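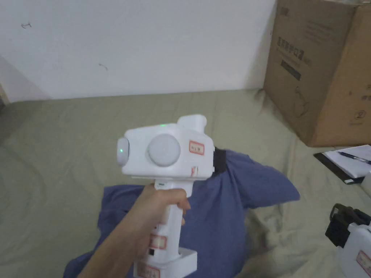 4. Sorting Clothes on the Bed

Your Flestalmont storage set works best when you do all the folding and sorting in one place, and a bed is a wonderful place to do it! You get a wide, soft surface at a comfortable height, and you can see everything you own before it goes away for the season.

Before you start

Strip off pillows and loose blankets, but leave a sheet on to keep lint off the mattress. A dark or mid-tone sheet hides dust nicely. Stand a cardboard box at the wall end of the bed for anything you plan to give away.

Steps

1. Bring over one drawer's worth of clothes at a time. Small batches go so much faster than one giant heap.

2. Take a single piece, such as a shirt or jacket, and lay it face down in the middle of the bed. Don't worry if it starts out crumpled.

3. Pull the sleeves straight out to the sides and smooth the back with your palm, working from the collar down to the hem.

4. Fold each sleeve in across the back, then fold the sides in until the piece is 30 cm wide.

5. Fold up from the hem in two turns. You should have a tidy packet that stands on its own edge (very satisfying, especially with heavier cotton).

6. Place the packet upright in the Flullent insert with the fold facing up.

7. Repeat until the insert is snug. You should still be able to slide a flat hand between two packets.

Note: The standard insert is 50 cm long. For bulky sweaters, use the deep Achterberg insert and skip the second turn in step 5.

Note: Dark blues and blacks look alike once they're folded. Sort them in daylight if you can.

Caution: Check every pocket before folding. Pens and lip balm can ruin a whole insert of clothes.

Caution: Do not store clothes that are even slightly damp. If you're unsure, hang them overnight and finish in the morning.

To label the finished inserts, go to section 5.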